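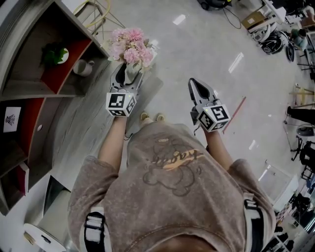 Pink artificial flowers with a few pale green leaves, Botdale.

Visit to the Skumik silk flower works, Botdale
Posted 2020-06-01

I run a small window display business and buy a lot of artificial flowers, so when Skumik offered a tour of the Botdale works I signed up. There were 24 of us on the list, mostly florists and a few people from wedding venues. The tour took most of the morning and started at the loading dock.

Lanying Hou led the group. She has worked there for 10 years, first in dyeing and now in samples. She began in the fabric store, where polyester comes in on rolls and is stiffened before cutting. The older lines still use cotton for the better roses. It takes dye unevenly, and customers who want a natural look pay extra for that.

Cutting is done with steel dies. Skumik keeps 185 of them on open racks, each with a painted number. A die stamps through a stack of cloth and leaves a pile of flat petals that don't look like much. After that the petals go to the heated presses to get their veins and curl. The press room was loud and we did not stay long.

Assembly was the part I liked best. A peony is built from the inside out, small petals first, threaded onto a plastic core and pushed down one layer at a time. Lanying Hou passed one around unfinished so we could see how the layers lock. She said the pinks sell better than every other color put together, and the next most popular is plain cream.

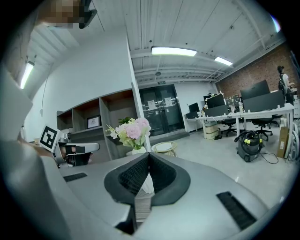
Black bristle strips set into a gray shell, with a square black-and-white marker beyond.

I asked about fading, which is my main problem with south-facing windows. The answer was that the Trorna range has a treated fabric and the Radwan range does not. Radwan is cheaper and fine indoors away from glass. I had been using Radwan in windows, so that explains last summer.

Stems are wire with a plastic coating. If you need to shorten one, bend it back first and then cut, or the coating splits up the side. To clean dusty blooms, use a hair dryer on the cool setting. Washing is all right for Trorna but will loosen the glue on the older cotton roses.

The minimum order from the works is 200 stems per color, which is more than I can store. Several of us talked over lunch about splitting an order of the pink peonies. Lunch was sandwiches and coffee in the staff canteen, included in the ticket.

Parking is behind the building and the entrance is not well marked. Wear flat shoes. The next open day is planned for September, and the sample room will be selling off discontinued colors.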